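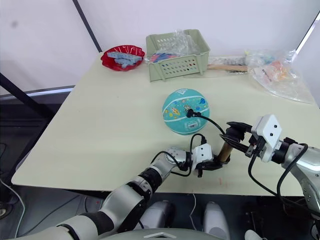

Toy storage

Toy storage covers all the boxes, bins, bowls, shelves and bags people use to keep playthings off the floor, plus the habits that go with them. I've been adding to this entry on and off for years, and I still have strong feelings about it, so forgive me if I wander.

Background

For a long time most children had so few toys that storage wasn't a subject at all. A doll lived on the bed, marbles lived in a pocket or a little bag, and that was it. The toy chest came along in homes with a bit more money, and it was often just a blanket chest that had been handed down. I grew up with one of those. It smelled like mothballs and the lid came down like a trap. Plenty of older chests had no support on the lid, and I'd ask you to check yours before you let a toddler near it.

Once plastic toys got cheap, families had a lot more small pieces on their hands. Building bricks changed things more than anything else, I think. You can toss a teddy bear into a corner and find it again, but a brick set has to be kept together or it slowly turns into half a set.

Main types

Chests and trunks. Roomy and good looking. Everything small sinks to the bottom, and a child will empty the whole thing to reach it (mine did this daily).

Open bins and baskets. These are my favorite by a mile! Kids can see in, they can drag them around, and cleanup takes one scoop. Baskets with holes let crumbs and sand fall out, so keep them off a good rug.

Shallow bowls and trays. These hold the handful of pieces being played with right now. My aunt used a pie dish. A rim helps keep wheels and beads from rolling away, though a really determined bead will still get out.

Drawstring mats. The toys are spread out on a cloth circle, then you pull the cord and the circle becomes a sack. The cord does need watching with little ones.

Shelves. Low open shelves are common in preschools, usually with one activity to a tray. They look wonderful at eight in the morning.

Sorting

People who keep brick collections fall into camps. Some sort by color, which is pretty and makes it very hard to find a particular piece, as all the red ones blur together. Others sort by shape, and that's better for serious building. The third camp doesn't sort at all, and I belong to it about half the year. The toy library in Urquhart, where I helped out on Saturdays, once went through its entire brick stock by shape and ended up with 3211 pieces in 43 tubs. It was back in two big crates by August. I still say the afternoon was worth it, as we found the missing train wheels.

The library labeled its tubs with drawings as well as words, and I'd copy that part in any home with children who can't read yet.

Rotation

Rotation means putting some of the toys away and swapping them every few weeks. The play group over in Zultby kept 20 toys out at a time and the rest in a hall closet. Kids greet a puzzle they haven't seen for a month like an old friend — at least for a morning. The catch is that a grown-up has to remember to do it, and there is always one stuffed rabbit that can't ever go in the closet.

Care

Most plastic bins do fine with warm water and dish soap. Wicker hates being soaked, so brush it out and wipe it with a damp cloth. Let everything dry before the toys go back in. Thin plastic bags should be kept away from babies and small children, and I'd move anything stored in one to a cloth bag or a tub.

See also: Toy library; Building brick; Blanket chest; Playroom

Last revised November 2001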